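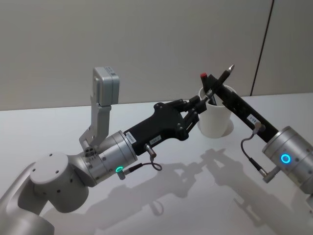
Weißer Tisch, hellgraue Wand, zwei Arme

Helle Räume, müde Augen: Licht und Farbe am Arbeitsplatz
Notizen für den Vortrag in Pleltbridge, Stand 6. Januar 2026

Einstieg

Erst mal begrüßen, Wasser hinstellen, und dann gleich die Frage ins Publikum: Wer von euch hat daheim eine weiße Wand? Da gehen fast alle Hände hoch. Zweite Frage: Wer weiß noch, welches Weiß das war? Da gehen sie meistens wieder runter (ich kann es bei meinem Flur übrigens auch nicht sagen, der Eimer ist längst weg).

Kurz erzählen, wie ich zu dem Thema gekommen bin. Unser altes Büro in der Sepúlveda-Passage, Erdgeschoss, ein Fenster zum Hof. Im Mai haben wir renoviert, alles in Reinweiß, neue Leuchten an die Decke, und ich war so stolz! Zwei Wochen später saß ich nachmittags mit zusammengekniffenen Augen am Schreibtisch und habe die Schuld dem Bildschirm gegeben. Neuer Bildschirm, gleiches Problem. Dann die Brille. Auf die Wand bin ich zuletzt gekommen.

An der Stelle nicht zu lange jammern, höchstens 5 Minuten für den ganzen Einstieg. In der Probe war ich viel zu ausführlich.

Helligkeit und Blendung

Ich muss hier zwei Sachen auseinanderhalten, weil das im Alltag dauernd durcheinandergeht. Die Beleuchtungsstärke, also Lux, sagt mir, wie viel Licht auf einer Fläche ankommt. Was ich sehe, ist aber das Licht, das von der Fläche zurückkommt. Eine schwarze und eine weiße Tischplatte können unter derselben Lampe liegen, mein Messgerät zeigt bei beiden dasselbe an, und trotzdem sitze ich vor zwei völlig verschiedenen Arbeitsplätzen.

Beispiel aus unserem Büro: An meinem Platz kamen fast 300 Lux an. Für Schreibtischarbeit ist das eher wenig! Und trotzdem hat es geblendet, weil die Leuchte genau so hing, dass sie sich in der lackierten Platte gespiegelt hat. Mehr Licht wäre also gut gewesen, nur eben von woanders.

Messgerät herumgehen lassen, das mögen die Leute. Batterie vorher prüfen!!

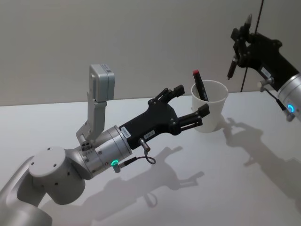
Zurück zur Spiegelung. Es gibt einen ganz simplen Test, den kann jeder morgen früh machen: einen kleinen Taschenspiegel flach auf den Tisch legen, dort, wo man normalerweise arbeitet, und sich ganz normal hinsetzen. Sieht man im Spiegel eine Lampe, dann steht der Tisch falsch oder die Lampe hängt falsch. Meistens ist der Tisch leichter zu verschieben. Bei mir waren es am Ende zwei Handbreit, mehr brauchte es gar nicht, und ich hatte schon Angebote für neue Deckenleuchten eingeholt. (Kurze Pause lassen, hier wird in der Regel gelacht.)

Matte Oberflächen helfen natürlich auch. Wer an seiner glänzenden Platte hängt, kann sich mit einer großen Schreibunterlage behelfen, am liebsten in einem warmen Grau oder in Filz. Sieht ein bisschen nach Amtsstube aus, funktioniert aber prima.

Welches Weiß?

Jetzt die Farbkarten auspacken. Ich habe die von Cundex dabei, weil die ihre Grautöne so schön nebeneinander drucken, man kann aber jede nehmen. Ablauf: Karten verteilen, die Leute sollen sie erst in Fensternähe halten und dann unter die Saalbeleuchtung. Der Aha-Moment kommt ganz von allein. Ein Weiß, das am Fenster neutral war, wird unter warmem Kunstlicht gelblich, und ein leicht bläuliches sieht plötzlich aus wie im Kühlhaus.

Mein Rat an alle, die streichen wollen: nie nach der Karte kaufen! Lieber eine kleine Probedose holen, einen großen Karton damit anmalen und den Karton ein paar Tage durchs Zimmer wandern lassen. Morgens anschauen, mittags, abends bei Lampenlicht. Wir haben das beim zweiten Anlauf so gemacht und sind bei einem sehr hellen Grau gelandet, das auf der Karte völlig langweilig aussah. Ich mag es inzwischen richtig gern.

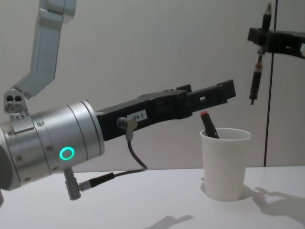
Nah dran: Arm von links, grünes Lämpchen, weißer Tisch

Die Decke darf übrigens weiß bleiben. Die liegt selten im Blickfeld, wirft aber viel Licht zurück in den Raum, und das ist genau das weiche Licht, das wir haben wollen. Wer die Decke dunkel streicht (ja, das ist gerade modern, ich weiß), braucht ordentlich mehr Lampen. In einem Restaurant herrlich, im Büro würde ich es lassen.

Falls jemand nach Akzentwänden fragt: gern, aber bitte nicht direkt hinter dem Monitor eine knallige Farbe. Hinter dem Bildschirm möchte das Auge etwas Ruhiges, nicht viel heller und nicht viel dunkler als das, worauf man gerade guckt.

Die Umfrage

Folie mit der Umfrage. Wir haben im Gewerbehof herumgefragt, 222 Antworten sind zurückgekommen, und ich war ehrlich gerührt, wie viel Mühe sich manche mit dem Freitextfeld gegeben haben. Dazusagen, dass das keine Studie ist! Wer mitmacht, hat ja meistens auch was zu meckern.

Am häufigsten stand da drin, dass man das Licht nicht selbst regeln kann. Ein Schalter für das ganze Großraumbüro, und dann streiten sich die Fensterseite und die Gangseite. Viele haben sich mit einer eigenen Schreibtischlampe geholfen, die sie von zu Hause mitgebracht haben. Finde ich übrigens super, solange das Kabel nicht quer durch den Gang läuft.

Hier eventuell eine Wortmeldung zulassen. Wenn die Zeit knapp ist, direkt zu den Schatten.

Schatten

Ganz ohne Schatten wird ein Raum flach, da erkennt man Kanten schlechter und alles wirkt irgendwie müde. Mit einer einzelnen harten Lampe dagegen liegt der Schatten der eigenen Hand genau auf dem Wort, das man gerade schreiben will. Für Rechtshänder die Lampe also nach links, für Linkshänder nach rechts, das kennt man noch aus der Schule. 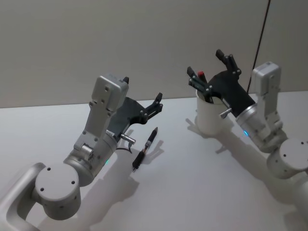 Weiche graue Schatten auf der Tischplatte

Wer es planen möchte, statt zu probieren: Wir haben für das neue Büro Dodex benutzt, da zieht man die Leuchten in den Grundriss und bekommt die Schatten gleich mit angezeigt. Die Bedienung ist gewöhnungsbedürftig, ich habe beim ersten Mal sämtliche Lampen in den Fußboden gesetzt. Für ein einzelnes Zimmer tut es auch eine Klemmleuchte an einem Besenstiel und jemand, der einem sagt, wann es gut aussieht.

Fragerunde

Tageslichtlampen: kommt sicher, kurz antworten, ich bin keine Medizinerin.
Kosten fürs Streichen: auf die Preisliste im Handzettel verweisen.
Jalousie oder Vorhang: Jalousie, wenn man am Fenster arbeitet, weil man das Licht nach oben lenken kann.

Handzettel liegen am Ausgang. Farbkarten wieder einsammeln, beim letzten Mal fehlte die halbe Grauserie.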